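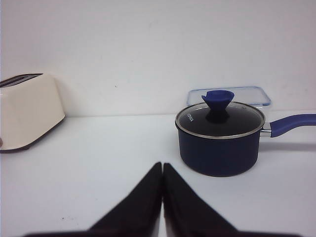

Student robotics club: how do we get two arms to share one table without wasting demos?

Asked by Smaranda Crăciun, January 9, 2022

Hi all! I help run the robotics club at our school and we are having the best time with our kitchen project, which the kids named Corkia. Two arms, one white table, a toaster, a couple of bowls, a saucepan with a lid. The students drive the arms by hand, we record every run, and then we train on the recordings. We have 496 runs saved and the arm still reaches for the bowl from a different side every time, as if it can't make up its mind. The club show is in January and I would love to have one clean bowl pickup by then. Should we collect more, or are we collecting wrong? There are 12 students taking turns, if that matters.

Answer from Virgil Matei

It matters a lot! Twelve drivers means twelve styles. Our team had 2361 runs at one point and threw out more than half, and the model got better the same evening. Pick one way to grab the bowl (we went for the rim, from the left), write it on the wall, and have everybody do it like that. Then move the bowl a little between runs, but keep the approach the same. Also watch the wrist camera view while you drive. If you can't see the bowl in it, the model can't either.

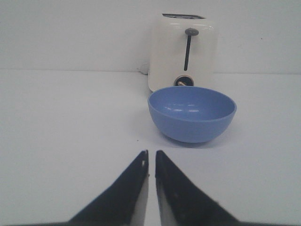

Should the toaster stay on the table while we record the bowl?

Leave it there if it will be there at the show, and shift it now and then so the arm doesn't learn to steer by it.

Oh, and start every run from the same pose! We used a printed card with the joint numbers on it and it saved us so much arguing.

Answer from Ionuț Barbu

just get more data, 496 is nothing. also tighten your screws

Answer from Zamfira Ursu

I agree with Virgil on the driving, and I'd add that you should do the objects one at a time first. Our kids wanted the whole breakfast on day one (so did I, to be fair!) and we got much further with a single object and a short move.
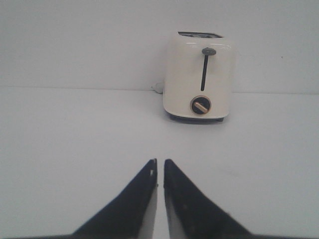
We gave each object 15 good runs before letting anything else onto the table, played them back together on the big screen, and let the students vote out the sloppy ones. They are tougher judges than I am. Once the single moves looked alike, we added the second arm, and at first all it did was hold still in its parking spot. 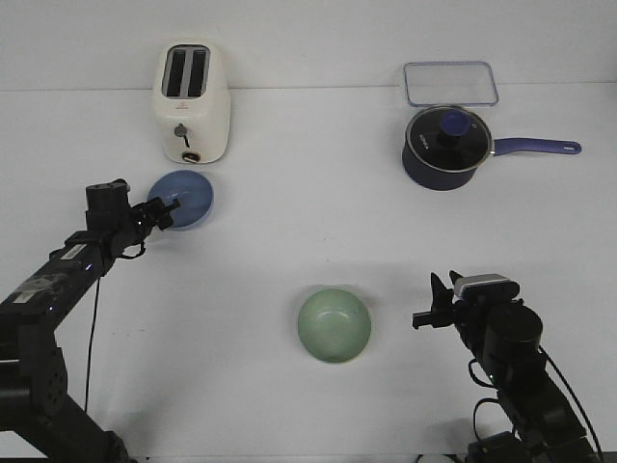
After that we let it do one small job, only when the first arm had backed off. Taking turns is so much easier to learn than moving together, and it still looks great to an audience. Good luck with Corkia, and please post how the show goes!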